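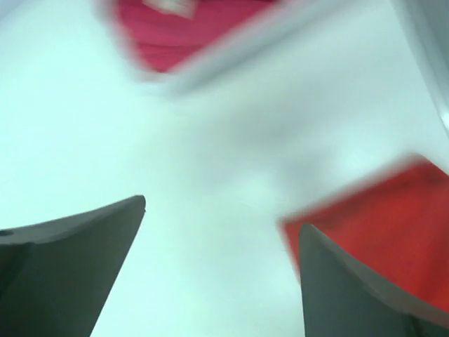

Slide 1. Leave a gap

Good afternoon, thank you for coming after lunch. Speak slowly here, wait for the door to close.

My talk is about working with an interpreter. I mean the person who stands next to you and says your words in another language, not the person who translates your documents at a desk. Many of us in this room need an interpreter a few times every year and we never got any training for it. The interpreter had years of training. We had none, and we are half of the work.

I should say that English is my third language, so I have been on both sides. I have listened through interpreters and I have spoken through them. I was also used as one, when I was young and the office wanted to save money. I will come back to this.

Slide 2. The meeting in Massawe

Tell the story, do not read it.

In May I went with two colleagues from Fusex to Massawe, to explain the new water payment system to the households there. We had one interpreter, Dennis Bakilana. We had a plan for one hour. I opened with what I thought was a very nice introduction, and I talked for maybe four minutes without stopping. Then I looked at Dennis. He looked at his notebook, and he said two sentences to the people. An old woman in the front row laughed, and she said something, and Dennis told me: she asks if that was all.

Wait for the laugh, if there is one.

Dennis did not do bad work. Afterwards he showed me his page. He had written down the main points, and the main points of my four minutes were two sentences. The rest was thank you, and it is a pleasure, and as we all know.

Slide 3. How long is a turn

The words on the slide are: one idea, then stop.

People ask me for a number of seconds and I don't like to give it, it depends on the interpreter and on the subject. One idea is a better measure. If your idea has a number in it, then let it be the only number. In Massawe I said in one breath that the deposit is 3,000, that the monthly fee is 100 and that the fine is 400. Three amounts, in one sentence, with "unless" in the middle. Dennis stopped me and asked me to repeat, and he was right to do it.

Stop at the end of a sentence. This sounds easy, but in many languages the verb comes at the end, or the negation does, and if you stop in the middle the interpreter has nothing to start with. He must wait for you, you wait for him, and the whole room looks at the floor.

Do the exercise here if we are before 2:30. Everybody turns to the neighbor and explains the way from home to work, one idea at a time, and the neighbor repeats it. Two minutes each. If we are late, skip to slide 4.

Slide 4. Who do you look at

Look at the person you are talking to. Do not look at the interpreter.

I still make this mistake. Your eyes go to the one who understands you, it is natural. But then the farmer or the patient or the parent sees two strangers talking to each other about him.

The same with "he" and "she". Do not say "ask her if she has received the letter." Say "have you received the letter?" The interpreter will say it in the same way, as "you". When she answers, he will say "I received it," and he means she received it. The first time it is strange. After ten minutes you don't notice.

Seating: put the interpreter a little to the side and a little back, where both of you can hear. If there is a table, do not put him alone at the short end like a judge. Ask him where he wants to sit. Most interpreters have a clear opinion about it.

Slide 5. Before the meeting

Show the one-page sheet. Copies are at the back, tell them now and again at the end.

The sheet has 3 parts. First part, names and how you say them. Second part, the words that have a special meaning in your office. At Fusex we say "active household" and we mean one that has paid. To anybody else it means a busy family. Third part, what you want to have at the end of the meeting. Is it a signature, is it an opinion, is it only that people know something?

Send it the day before. If you can't, then sit with the interpreter for fifteen minutes before you start, and do not count the time in the car when somebody else is talking on the phone.

If there is a form, give him the form. I have seen an interpreter read a Cuten claim form for the first time in front of the family, with the insurance man tapping his pen. It had the word "peril" in it. I had to look up this word too.

Slide 6. Jokes, proverbs, and being polite

My advice is to leave the joke at home. If you must, tell the interpreter the joke first and look at his face.

Proverbs are worse. In Irnala a visitor said to a group of parents that we should not put all the eggs in one basket, and they discussed eggs for a while. Some of them did keep chickens.

Being polite is different, it should stay. A greeting has to be long enough for the place where you are. Ask the interpreter how long it should be, and who must be greeted first.

Slide 7. Do not use the child

Slower here. This is the part I care about most.

I was fourteen when I interpreted for my aunt at a clinic. I knew the words for arm and leg and fever. I did not know the word for what she had, and I guessed. She was kind to me about it all her life. I don't tell this to make anybody sad. I tell it because on the phone last month a colleague told me, it's fine, the daughter speaks English.

The daughter should be allowed to be the daughter. If there is really no one else, call a telephone service, or move the appointment.

Slide 8. When it goes wrong

If the answer does not fit your question, ask your question again with other words. Do not say it louder.

If the interpreter and the other person talk together for a long time, you may ask what it is about. Ask it in a friendly way. Often he is only checking which uncle.

Every twenty or thirty minutes, a break. Water for everybody, the interpreter first, he has been talking for two.

Slide 9. Questions

Leave ten minutes. Probable questions: payment (I don't know the rates in this region, send them to the registration desk), recording of meetings (ask everybody, also the interpreter), video calls (same rules, longer pauses, one person speaks).

Remind about the copies at the back.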